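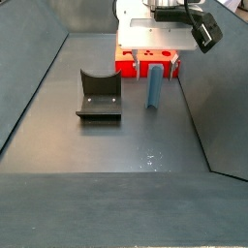 Painting the box room grey

May 20, 2026

I finished the box room last night, apart from one strip behind the door. It has taken me since February, which is a long time for a room you can cross in three steps.

The colour is a dark blue-grey. I wanted it on the walls, the ceiling and the skirting boards, so that the corners would stop shouting at me. My sister said it would feel like a cave. It does a bit, but I work in there in the evenings with a lamp on and I like it.

The tin was from Prolley and the shade is number 888. I tried two others first. The Clovora one looked right on the card and went purple on the wall. The other was so close to black that I painted over it the same day.

What I would do differently

I should have filled the cracks properly before starting. The plaster by the window is old and had been patched by whoever lived here before us. I used a ready-mixed filler, sanded it once and told myself it would be fine. Dark paint shows every lump. I ended up sanding that wall back and starting again, and that cost me most of a month of evenings.

I also bought a cheap roller, and it shed. There are still a few bits of fluff under the second coat near the light switch. A better one cost me 20 pounds and I wish I had bought it at the start.

Matt paint marks very easily. I brushed past the wall with a cardboard box and it left a pale line that would not wipe off. I have kept half a jam jar of paint for touching up, with the shade number written on the lid.

The floor

We took the carpet up and found boards in decent shape, except for two near the radiator. I had planned to sand them and leave them bare, but they looked too orange next to the walls. Hortensia Maldonado from two doors down had done hers in grey floor paint and let me come and walk about on it in my socks. I went home and ordered the same.

It needed three thin coats and a full day between each. The first coat looked terrible, so don't judge it by that.

Still to do: the strip behind the door, a new blind, and somewhere to put the ironing board. I have left the shelves out in the hall until the floor has had another week to harden.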